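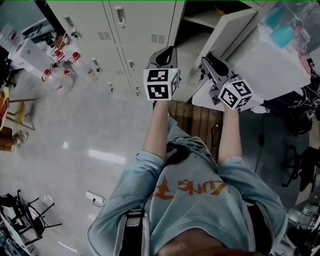

Figure 2. Two hand-held grippers with marker cubes, seen from above.

4.2 What the reporters told me about threats

I went into the interviews thinking I'd hear mostly about phone calls in the night, and I did hear about those. But most of what people wanted to talk about was much duller and, to my mind, more worrying: who gets told, and who has to write it down. At the Zurow weekly there was a paper logbook by the front desk until May 23, 2020, when the editors moved everything to a shared spreadsheet. I read both from start to finish (it took me most of November, and my eyes haven't forgiven me). Together they hold 834 entries. Plenty of those are angry letters about parking or a misspelled name, so I coded an entry as a threat only if it mentioned harm to a person, a family member or the building.

By that rule 65 entries count as threats. Of those, 48 were logged by someone other than the reporter who received them, usually whoever had picked up the phone. I hadn't planned to look at this at all — it came out of a side remark by Amirul Nasution, who covers the courts in Ngau and has never logged a thing in his own name. He told me he didn't want his editor to take him off a story. I heard the same worry in Kasis, in almost the same words, from a reporter half his age.

The freelancers are a different matter, and I want to be careful here. I talked with 30 people in all, and only six were working without a contract. All six said they had no idea the spreadsheet existed. One had been followed home from a council meeting in Grirkalum and told her landlord, her sister and a colleague at another paper, but never the editor who had bought the story. When I asked why, she said it hadn't felt like his business. I don't think six people can stand in for every freelancer in the region, but I'd be surprised if she was the only one.

Amirul Raju, who coded a share of the entries with me, disagreed with me about what to do with silence on the line. I had left those calls out. He wanted them in, and pointed out that three reporters had brought them up before I'd even asked a question. We went back and forth on this for weeks! In the end I kept my narrower rule for the counts given here and treated the silent calls separately in section 4.3, where the reader can see how the picture changes once they're added.

One last thing on the logbook. The handwriting switches partway through the second volume, and from there on the entries get longer, with times and the caller's exact words. I asked who had taken over the desk that year, but I never got a firm answer.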